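Home | Setup | Safe Handling | Parts | Contact

4. Handling Rules for Soft Items

1. Close the fingers slowly. A crushed packet of tissues is a poor start to anyone's shift.
2. Grip low on both sides and lift straight up.
3. Hold still for 15 seconds before moving off - yes, all 15.

CAUTION: Keep your own fingers clear of the pivots. The pivots don't care who trained you.
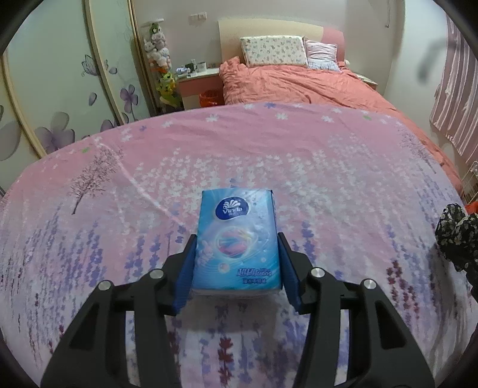
4. Set the item down before you open the fingers. Dropping it counts as a failed pick, whatever Marside used to allow.

NOTE: Check the pads every 50 picks and write it in the log.

Comments (2)

Carleen Pryor: Does rule 3 apply to socks?

Kamran Hashmi: It does. Ask me how I spent January.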